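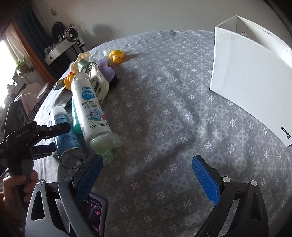
Flistura grippers at work over a bed, with bottles, toy ducks and an open white box among the objects.

Flistura is a design for a hand-held gripper that can be built at home or in a shared workshop. A person carries it by the handle and works the two jaws directly, while a camera mounted on the tool records what the jaws do. The recordings are used to train robot arms fitted with jaws of the same shape. The design is maintained by Nomico, a small hardware group, and most of its development took place at the Turnthorpe shared workshop.

History

The first Flistura was built as a replacement for an earlier tool called Katene, which used a single sliding jaw. Katene was strong but slow to open, and its rail collected lint when it was used on clothing and bedding. Work on a pivoting version began at Turnthorpe in December. The drawings and parts list were released on 16/01/2025, together with a short building guide.

Early copies were made almost entirely by members of the workshop. Later builders worked at home, often with one small 3D printer, and the guide was rewritten to suit them. Parts that needed a large print bed were split in two, and a step that called for a drill press was dropped.

Design

Each jaw is a linkage of plastic arms turning on round pivots. One arm of each linkage has a long triangular cutout, which lowers the weight at the tip and lets the arm bend slightly under load. The jaws end in blue pads with a textured face. The pads are held on a separate backing so that a worn pad can be changed without taking the linkage apart.

The finished tool weighs 525 grams with its camera. It is made up of 99 parts, counting screws and washers, and the full set of printed pieces takes 60 hours on the printer recommended in the guide. Left-hand and right-hand versions use the same parts. Two grippers can be used together by one person for tasks such as folding, opening a box, or holding a container while its cap is removed.

The camera sits behind the jaws and looks out along them, so that both pads stay in view when the jaws are open. Builders are advised to fix the camera before setting the jaws, as a small change in its angle affects how much of the left pad can be seen.

Assembly

The guide divides the work into seven stages. Printed arms are cleaned first, and the pivot holes are opened by hand until the pins turn freely. The linkages are then joined loosely, checked for side play and tightened in pairs. Pads are fitted near the end. The last stage is a bench check in which the jaws are opened and closed on a sheet of paper, a pencil and a folded cloth.

Uneven closing is the fault most often reported. It usually comes from one pivot being tighter than its partner on the other jaw - a quarter turn is enough to cause it. The second most common fault is a pad that sits at a slight angle and lets thin objects slip.

Use

Flistura is meant for ordinary rooms, and recordings are commonly made on beds, tables and floors with whatever household goods are at hand. Soft surfaces are considered a useful test, as small objects sink into them and the pads must reach under an edge to lift. Cloth is also used, both flat and crumpled. The guide asks users to vary the lighting and to include patterned as well as plain backgrounds.

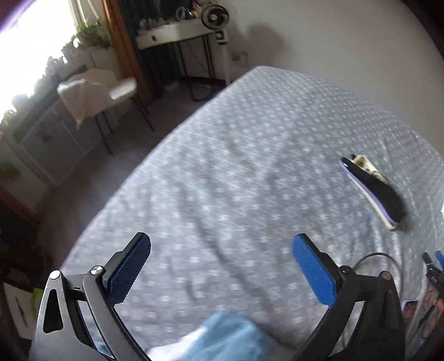

According to Mereana Mahuika, the pivots deserve more attention than the guide gives them. She wrote in the Turnthorpe newsletter that her first pair "closed beautifully on the bench and then chattered as soon as I picked up a sock," and that she cured the problem by reprinting two arms in a slower setting. Her notes on print speed were added to the second edition of the guide.

Variants

A short-jaw version exists for drawers and shelves. It shares the handle and camera mount with the standard model but uses different arms, and its pads are narrower. Nomico does not supply kits for it. A wrist strap was also drawn up at Turnthorpe and is listed in the guide as an optional part.

See also

Katene (gripper)
Turnthorpe shared workshop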